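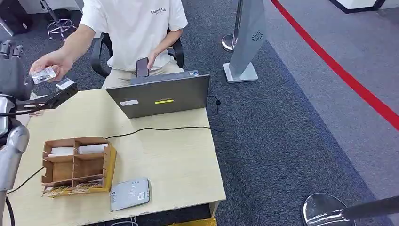
Static shocks at desk, dry building, laptop resets

ohmsweep
Second floor office in Pluldale, 1,486 square feet, low-pile synthetic carpet over concrete. From fall until May, people get shocked when they stand up from their chairs and touch anything grounded. Two laptops have dropped their USB devices at the same moment. The cheap hygrometer on my shelf reads 22 percent in the afternoon. The landlord says the air handler has no humidifier section and won't be getting one.

I'm looking at a Zindcombe evaporative unit. Is one portable unit worth buying for this much floor, or is the money better spent on mats?

varnish_ct
What matters is outside air. A closed room of that size is easy to humidify. A room with a fresh air supply throws your water out as fast as you put it in. Get the supply figure from the landlord before you buy anything.

I would also check the chairs. Most of the charge builds when the fabric of your clothes separates from the seat as you get up. The carpet adds to it when you walk, but if the shock comes in the first step it was the seat.

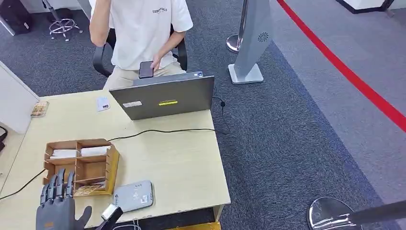 Easy test: keep one hand on bare grounded metal while you stand up, and keep it there until you are clear of the chair. If the shocks stop, you have the source. Painted metal doesn't count, and neither does a wood desktop.

ohmsweep
Tried it for a week. No shocks with the hand on the radiator pipe. Without it, I got nine. So the chair is the main part of it. They are Skukow task chairs with plain nylon casters.

varnish_ct
Then change the casters to conductive ones and put a dissipative mat under them, bonded to ground through the usual 1 megohm resistor. Leave the humidifier for later.
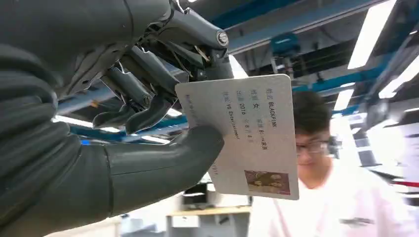

lowpass_ghita
I disagree with the order. Conductive casters do nothing if the path from the seat to the gas lift is broken, and on most office chairs it is. There's foam, a plastic pan and a plastic shroud in the way. You end up with a grounded base and a charged person on top of it. Raise the room to 40 percent first. It helps every chair, every floor and every sweater.

varnish_ct
At what water use? He still hasn't posted the outside air figure.

lowpass_ghita
Fair, that number decides the size of the unit. It doesn't change the point about the chair — measure from seat cover to caster with a proper high-range meter before ordering parts. A normal multimeter will just read open.

tin_lugs
Clothing is missing from this thread. Wool or acrylic knit against a polyester seat is a bad pair in dry air. Cotton is better but not by much once it's really dry. Anti-static spray on the seat works until it rubs off.
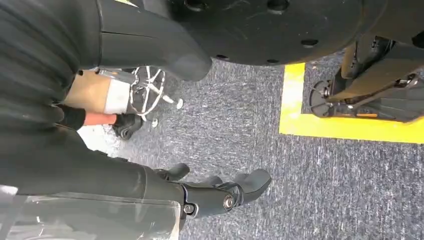 Black ribbed knit.

ohmsweep
Landlord's answer: the supply runs all day, he has no figure for it, and the damper is fixed. I'll try spray on the seats and borrow a meter for the chairs.

varnish_ct
A fixed damper is bad news for the portable unit. Post the readings, seat to caster, with somebody sitting in it.

Related threads
Ground point for a mat when the outlet is two-prong
Hygrometer drift, salt test results
USB hub resets when the chair moves
Ghiță wick filters, which size fits
Carpet tile over concrete, resistance to ground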